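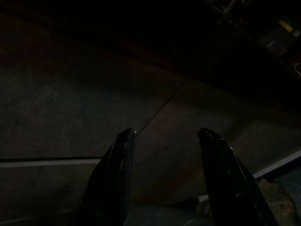
Figure 3. Seam between two surfaces

4. Caring for the counter and sink

Your Gorness counter is sealed before delivery. Wait two days after installation before putting anything heavy on it.

Clearing the counter

1. Move dishes and small appliances to one side. Unplug any appliance first.
2. Lift bowls and jars — do not slide them.
3. Wipe the surface with a damp cloth and Evico Stone Wash, then dry it.

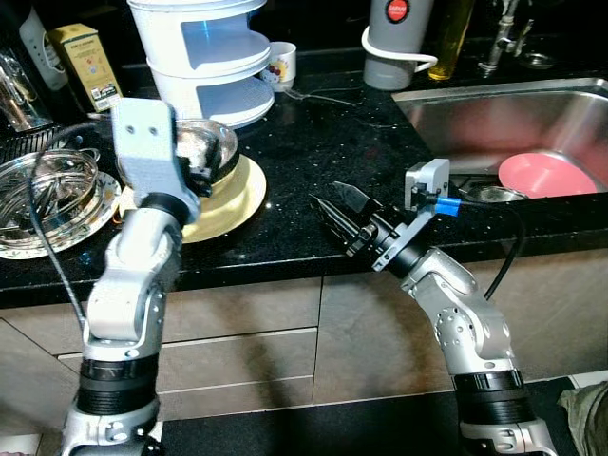 Dark granite hides crumbs and dried water spots, so wipe it more often than you think it needs. Check from a low angle with the light on. Keep stacked dishes together in one area; a bowl set on a plate, like the steel one on the yellow-gold plate, can be moved as one piece while you wipe under it. Use both hands.

CAUTION: Do not use vinegar, bleach or scouring powder. They can dull the sealer.

Cleaning the sink

4. Take out all plates and utensils.
5. Wash the basin with warm water and dish soap, working toward the drain.
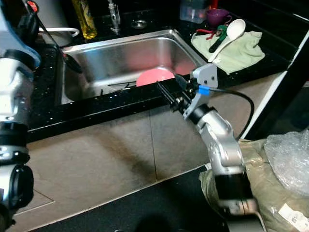

6. Rinse, then dry the basin and the base of the faucet with a soft cloth.
7. Wring out the cloth and hang it up — do not leave it on the stone overnight.

NOTE: Reseal the counter each October with Vuvell sealer, part no. 1394. One bottle covers up to 2 coats.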